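Search this repo Go

# grustance-kitchen: data card / readme

Maintained by Liesl Mayrhofer, Truda automation group, Takville. Last tidied in June, still rough.

## What it is

Simulated kitchen episodes for the arm going into the staff kitchen at our Costigan site. Reheating, wiping down, putting boards and pans away. 3000 episodes all up, 900 of them on the toaster oven. Rest is bench and sink area. All rendered, no real footage in this release.

Oven episodes are the hard ones. Finger has to get in near the rack bar without leaning on the door. Check contact labels before you train on them, some are a frame or two late.

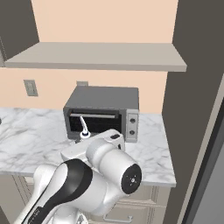

Gripper at the toaster oven, door open. Sim render.

## What changes for kitchen staff

Read this bit even if you only came for the data.

- Nobody's hours get cut in the trial. That's in writing from Costigan.
- Early shift still does all the knife work and anything with allergens. Arm doesn't touch either.
- Cooks asked for a stop button at both ends of the bench - done.
- Someone has to reset the bench when the arm gives up. Allow 20 minutes a shift, and it goes on the roster as paid work, not squeezed into smoko.
- Staff can veto a task. They've already knocked back bin duty becuase it blocked the back door.

## Layout

`oven/` and `bench/`, one folder per episode. Wrist views are in with the rest. Fingers block a fair bit of the view in those, and shiny metal on the cutting board throws highlights, so don't trust depth there. 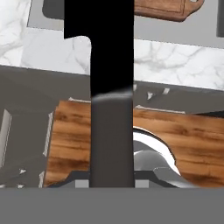 ## Known problems

- Same bench, same colours right through. Won't generalise to the Takville kitchen, dont try.
- Almost 2000 episodes have no staff-written task note yet. Liesl is chasing.
- Crumb labels patchy.

## Use

Internal and partner sites only. Ask first.

3 comments 12 shares

Contact Truda automation group | © Truda | Back to top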